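쿠키 안내: 이 사이트는 읽던 위치를 기억하기 위해 쿠키를 사용합니다. [동의] [설정]

놋쇠의 기울기

새벽이 되자 플래너가 또 포기했다. 로그 창에 빨간 줄이 쌓였고, 나는 그 빨간 줄이 반가워서 의자에서 벌떡 일어났다. 드디어 같은 자리에서 틀려 주다니! 며칠 동안 제멋대로 흩어지던 오차가 처음으로 한 방향을 가리키고 있었다.

"Nina, 671번 시도 다시 띄워 줘."

Nina는 우리가 Meron 위에 올린 계획 모듈이다. 대답은 늘 짧고, 틀릴 때도 예의가 바르다.

"띄웠습니다. 축 추정값과 영상이 일치하지 않습니다."

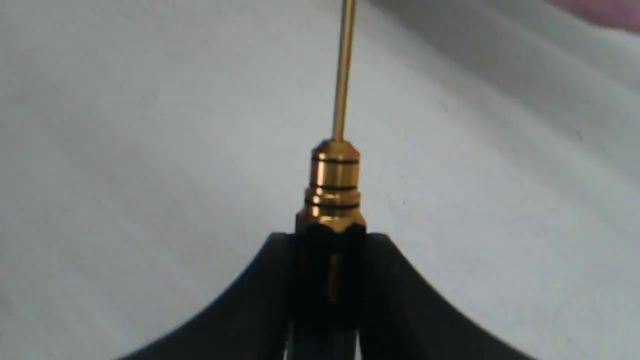

글 | 틸레메티 단편선 편집실 (Tilemetti)

금빛 막대가 아주 조금 기울어 있었다. 눈을 가늘게 떠야 겨우 보이는 정도였는데, Nina의 모델 속에서 막대는 완벽한 수직이었다. 우리는 부품의 축과 손목의 축이 같다고 코드 맨 앞에 적어 놓고는 그 줄을 까맣게 잊고 있었던 것이다.

"검은 홈 세 줄을 기준으로 잡으면 어때? 번쩍이는 면은 다 버리고."

"반사 영역을 제외하면 특징점이 줄어듭니다."

"줄어도 돼. 홈은 또렷하잖아!"

나는 손가락이 꼬이도록 타자를 쳤다. Fistora 쪽 인식 노드에서 가중치를 바꾸고, 축을 상수에서 변수로 풀고, 한 주기마다 다시 추정하게 했다. 고친 것은 고작 열한 줄. 빌드가 도는 동안 식은 보리차를 마시면서 화면을 몇 번이나 들여다봤는지 모른다.

"새 추정값이 나왔습니다." Nina가 말했다. "기울기를 반영해 경로를 다시 세웁니다."

궤적이 화면에 그려졌다. 그동안의 뻣뻣한 직선이 아니라 끝에서 살짝 몸을 트는 곡선이었다. 누가 옆에 있었다면 붙잡고 흔들었을 것이다. 이걸 좀 보라고, 얘가 이제 자기 손에 든 게 어느 쪽으로 누웠는지 안다고!

"실행할까요?"

창밖은 대략 7월의 새벽빛이었고, 첫차 소리가 났다. 나는 속도를 절반으로 낮추고 비상정지 버튼 위에 손을 얹었다.

"응, 천천히 가자."

뉴스레터로 다음 단편을 받아 보세요. [구독]

문의하기 | © Tilemetti | 맨 위로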